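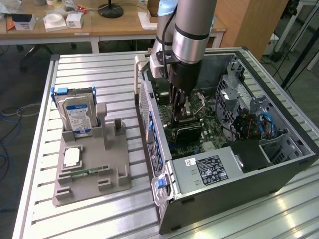 A collision report has to be put together from sources that were never meant to agree. The drivers speak first, often while still shaken. Witnesses give what they saw from a sidewalk or a second-floor window. The vehicles hold records of their own, and many students are surprised by how plain the hardware is. Anyone who has looked into an opened desktop computer and seen the green motherboard crowded with small components already has a fair idea of what a crash data module looks like inside, though the module is much smaller. It stores a few seconds of speed, braking, and steering, and it stores them without any opinion about who was at fault.

Chapter 3 deals with the first hours after a road collision and with the paper that comes out of them. Chapter 2 explained who has the authority to close a road and order a test. We now turn to what the responding officer writes down, and to how that report is read months later by people who were not there.

The Halevley case

On the evening of 12/15/22 a delivery van owned by Akolgo Freight and a private car met at an intersection in the town of Halevley. The van driver, Dirk Ruppert, told the officer he had entered on a green light. The driver of the car said the same. Two residents had come out of their houses by the time the patrol car arrived, and one of them had parked across the end of the street so that neither vehicle could leave.

The officer, Sena Tsikata, took both residents' names but recorded only one statement. She marked the final resting position of the van and photographed the skid marks, which were roughly 40 feet long. She did not note the time of the breath tests. That gap took up most of the hearing the following February, where the car's driver argued that the result could not be tied to the time of driving.

We will come back to this case throughout the chapter. The full report runs to several pages and is reprinted in the appendix, with the officer's sketch. Read the sketch before the text – it shows the parked neighbor's car, which the written narrative leaves out entirely.

Statements and records

A statement is what a person says happened. A record is made by a device or in the course of routine work, such as a dispatch log, a signal timing sheet, or a tow receipt. Courts treat the two differently, and the rules are set out in Section 3.2. For now it is enough to know that a record can be wrong too. A clock may be set incorrectly. A log may be filled in at the end of a shift.

Officers are taught to keep the two apart on the page. Tsikata's report mixes them in its second paragraph, where the phrase "van traveling at normal speed" appears with no source given. It may have come from Ruppert, from the resident, or from her own reading of the marks.

Terms used in this chapter

Resting position: where a vehicle stops after the collision, before it is moved.
Narrative: the part of the report written in full sentences.
Chain of custody: the written history of who has held an item of evidence – and when.

3.1 Arriving at the Scene

The report begins with the dispatch call. The officer should write down the time the call was received, the time of arrival, and the position of every vehicle already stopped in or near the road.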